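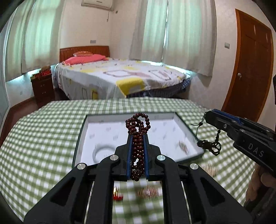
I have been comparing grip pads for a while now, and I finally have enough notes to write something down. The short version is that the soft blue pads are better than the hard ones I started with, but by less than I expected, and the shape of the jaw matters more than I gave it credit for. I do most of my testing with jewelry. It is small, it is awkward, and a string of beads never sits the same way twice. The dark red beads are my usual first object. Folded over into several strands and held upright between the pads, they make a bundle that will show you a bad grip very quickly. If the pads don't meet evenly, the outer strands slide down first and the loops at the top sag over to one side.

The old pads came from Skutard and were a firm molded rubber. They were fine on boxes, bottles and tool handles. On beads they only touched at the high points, and the bundle would turn in the jaws when I tilted my wrist. I could stop that by squeezing harder, but then the beads rode up over each other and the whole thing popped out of the front. Volker Dreßler told me to try something with more give before I started blaming the linkage, so I ordered a set of softer strips from Schwerdtfeger and glued them on.

My routine is simple. Pick up the object from the tray, lift it, tilt it left, tilt it right, put it down on the cloth, release. I did that 600 times in total, split evenly between the two kinds of pads. I mixed up the objects so I wouldn't get too good at any one of them. Drops go in a notebook, with a word or two on how it went wrong: slid, turned, popped, snagged.

"Snagged" turned out to be its own problem. Thin black cord gets into every gap it can find. With the firm pads, cord would slip in behind the edge of the rubber and stay there after I opened the jaws. The soft ones are better because I trimmed them flush, which I should have done with the first set too. If you are starting from scratch, trim the pads before you do any testing. I had to throw out 40 of my early tries and do them over.

What the soft pads are good at:

- Bead strings folded into a bundle. Far fewer turned in the jaws.
- Bangles held by the rim. They settle into the pad a little and stay where you put them.
- Small, lumpy ornaments that only touch in a couple of places.

What they are not so good at:

- Very thin cord by itself. The pad closes around it and you can't tell if you have it or not.
- Letting go. The material is a bit tacky and light pieces like to hang on for a moment after you open up.
- Staying clean. Lint shows up fast and the grip gets worse with it. I wipe them with a damp rag every half hour or so.

I also swapped the jaws themselves partway through, which I know is bad practice. The ones I use now have narrow tips and get wider toward the base. The earlier pair were the same width all the way down. Narrow tips let me reach into a tray and take one item without pushing its neighbors around, and I would not go back. The cost is that there is less pad at the very front, so with anything heavy you want to reach in deeper before you close.

Working with two grippers at once is a separate skill. Holding the bundle in one hand and a tangle of cord in the other sounds easy, and for the first evening it was not. I kept watching one side and crushing whatever was in the other. Khrystyna Kravchuk suggested I practice with the left hand alone until it stopped feeling slow, and that helped more than any change to the hardware did.

The linkage has held up. I tightened the pivots twice over the whole run, and there is a little play in the outer arms that I can feel but can't measure with what I have here. The Suller kit is supposed to have less of it. Carola Reuter has one and says she'll lend it to me in December, so I'll run the same routine on that – same pads, same beads – and put the numbers next to mine.

A few people asked which glue I used for the strips. It was ordinary contact cement, a thin coat on both sides, clamped overnight. One corner has started to lift and I'm leaving it alone for now to see how long it lasts.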